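Speaker notes — Planning grasps on long handles
Zlatko Radonjić, Ploltero software group
Talk at Femport, January 2026

Opening

Good morning. Thank the organizers, thank Eleni Spahić for the perception part of this work. Say at the beginning that I will speak about software only. If somebody wants to know about motors or the gripper itself, please find me in the coffee break.

The subject is one small module. In our code it is called Plendine, and it stands between the cameras and the motion planner. It receives an estimate of where the object is, and it gives back a short list of grasps, in order. The planner then tries them from the top. In December the planner refused too many of them, and this talk is the story of why.

Slide 2. The handle problem

Speak slowly on this one. For a mug or a box, our old method was good enough: take the center of the object, put the gripper over it, turn until the fingers fit. With a garden tool or a kitchen tool this fails, and the reason is simple. A handle is long and the same almost everywhere, so the position along the axis is badly known, while the position across the axis is known very well. The old code had only one number for the error, and it used this number in all directions.
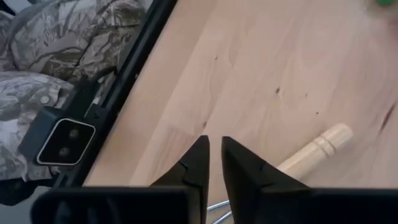
So the first change was to keep two numbers, one along the handle and one across. Eleni did this in the pose filter. The change in the code is small, but every module that reads the pose had to learn the new format, and this took us longer than the mathematics.

Remember to say: at close range the fingers hide part of the object from the wrist camera. When the pose filter sees only a piece of the handle, it must not believe that the handle has become shorter. We now keep the length from the last good view and update only the direction. Please do not go into the Kalman details here, there is a backup slide.

Slide 3. Which end is which

A round handle gives no answer to the question "where is the working end." Carved rings can help a little, but they are fine detail and we do not want to depend on them. We ask the segmentation for two classes only, handle and metal. The direction from one to the other becomes the axis of the tool, with a sign.

If the metal is not visible, Plendine says "sign unknown" and offers only grasps which are correct in both cases. Pause here. People often ask why we do not guess. Answer: the next step after the grasp is a placing motion, and a wrong sign there puts the metal part toward the wrong side.

Slide 4. Things that stand up

This is the part that I like most. A tool on a table is usually treated as flat. A hand cultivator is not flat when the tines point up, and the planner needs to know it before the arm comes low over the table. 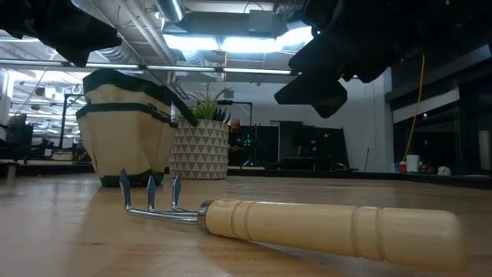
Our collision model had a single box around the complete tool. With tines at one end, this box became tall over the full length, so the planner thought that the handle was buried inside an obstacle. Every low approach was refused. We replaced the single box with 2 boxes, one for the handle and one for the metal. I was a little embarrassed that the solution was so simple.

The same rule is used for objects in the background. A plant or a bag gets its own volume, and we add a margin to it, but the margin must not grow into the object that we want to take. Eleni wrote the test for this case.

Slide 5. Results

We replayed 233 recorded scenes through the old and the new version, with no robot moving. The old version had no accepted grasp in 49 of them. I will show the list of these scenes and not only the number, so please leave the slide up for a moment.

The planner time limit is 100 milliseconds for each candidate, the same in both versions. Say this clearly, somebody from Paterson will ask.

Slide 6. Not solved

Shiny metal still gives holes in the depth image. Thin wires are worse than tines. The margin is still set by hand, in a config file — I would like to learn it from the replay data, but we have not started.

Leave time for questions. Backup slides: pose filter, message format, replay tool.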